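Home Contents Previous Next Index

Chapter 12
Building an Arm at Home: Before You Cut Anything
By Efua Ackah
December 5, 2020

In the last chapter you chose motors and worked out how much weight each joint has to carry. In this one you will start the build itself. The arm is the Skindalon, a small tabletop design that Kwesi Ankrah and Dzifa Kyei drew up at the Ametepe shared workshop. It can be made with hand tools and a drill press. The parts list has nearly 100 entries, but most of them are screws.

Read the whole chapter before you order parts. The shoulder bracket comes first in the assembly and last in the wiring, and builders who skip ahead often have to take it off again.

You will need a table that doesn't rock. Bolt the base plate down with four bolts — clamps work loose once the arm starts to swing. Leave 14 inches of clear space behind the base so the elbow can fold back.

We also ask you to build the arm in simulation first. Set up a room much like your own, put a table in it, and place the model of the arm near one edge. Then scatter small things within reach, such as blocks and cups, and try to bring the gripper down over each one. 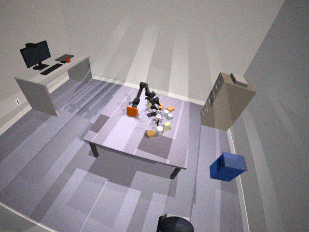

Keep the joint limits from Section 12.2 switched on while you do this. A simulated arm will pass through its own base if you let it, and a motion that depends on that is no use on the bench. Write down any spot the gripper can't get to. You may need to move the base plate, and that is easier before the holes are drilled.

Section 12.1 covers the base plate and its bolt pattern.

Last updated: March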